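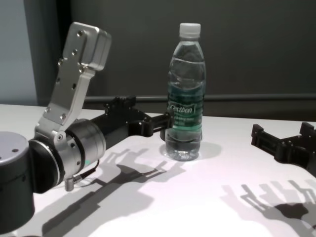

The Callik ferry will not carry vehicles in December while the ramp on the Prosard side is repaired. Foot passengers can travel as usual. Drivers are asked to take the road through Ban, which adds 16 miles to the trip. Trucks of more than 32 tons cannot use this road and must go by Fornura. The last boat in the evening leaves Callik at 9:30. Please come to the pier 3 minutes before departure, with your ticket ready.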